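Una Cloth-Top Folding Table
Item 2611
Home / Kitchen & Pantry / Tables & Work Surfaces

In stock

We have been selling the Una for a good while now, and it is still the piece I end up talking about longest when somebody calls the shop to ask what to put in a small kitchen. It's a folding side table with a padded top and a fitted cloth cover that comes off for the wash. Open it up when the groceries come in, or when you need one more place to set down a cutting board, and slide it back beside the fridge when you're done.

The idea came from our own packing room at Tokora, where we spent years sorting orders on bare tabletops and listening to every jar clatter. A bit of padding under a tight cloth made the whole room quieter (and much kinder to elbows!), so we asked Stunden, who build the legs and hinges for us, whether they could make a home-sized version. They could, though it took them a few tries to get a hinge that didn't pinch.

The top is 768 mm long, a comfortable size for a bag or two of shopping. The cover pulls on over the corners like a fitted sheet and closes underneath with a drawstring. Pull it snug, tie a bow, tuck the ends up out of the way. Smaller things stay where you put them, even packets with slippery wrappers that would skate right off a polished counter.

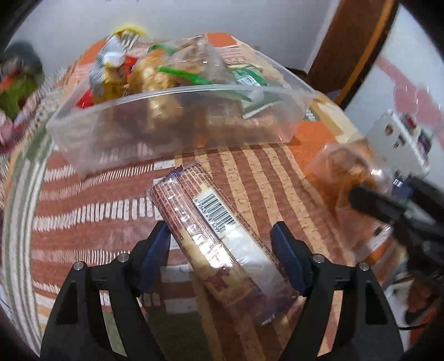
Hứa
Product Writer, Tokora Home

I keep mine by the back door, and it has become the spot where everything lands first. Snacks, mail, library books, the bag of onions I forgot I already had. If you're the kind of household that sorts the pantry once a month with great ceremony, you'll like having a surface that's only for that. If you're more like us and do it in a hurry before company comes, you'll like it even more, I think.

A few words about washing. Take the cover off, shake it outdoors, and wash it cold with similar colors. Line drying is best. A low tumble is fine too, but please skip the hot setting, as the cotton will draw up and you'll be wrestling with the corners for weeks. Crumbs under the padding can be brushed out with a dry pastry brush.

Details
Top: 768 mm long, padded
Cover: cotton, removable, drawstring closing
Legs: powder-coated steel, folding, with rubber feet
Use: indoors only
In the box: table, 2 covers, care card

Spare covers are sold separately and we try to keep all the patterns going, although the older ones do run out. If you're matching a cover you bought before, send us a snapshot of the cloth in daylight and we'll do our best to find its twin.

Assembly: none. Unfold the legs until both hinges click.

Returns are accepted on unused tables in the original box. Covers that have been washed can't be returned.

Goes well with
Una Spare Cover
Una Wall Hook
Stunden Step Stool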